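Search this site
Print | E-mail this page

Office Walk-Through Checklist — Plusow Building, Suite 1519
June 13, 2020. Inspector: Kanokwan Nuchit

Exits clear — OK
Extinguisher tag — OK, next check January
Power strips — 2 daisy-chained, remove
First aid kit — restock gauze 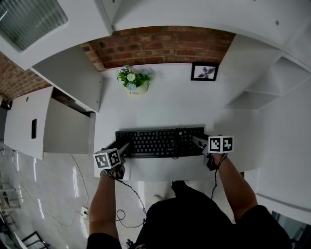 Cleaning of shared surfaces is still uneven between shifts. Wipe desks at every changeover, and do the keyboards too — a black one like this hides grime that shows up right away on a white desk. Spray the cloth, never the keys.

Recheck the power strips in 3 days. Send fixes to Dardo Yáñez.

Share (2) | Comments (3)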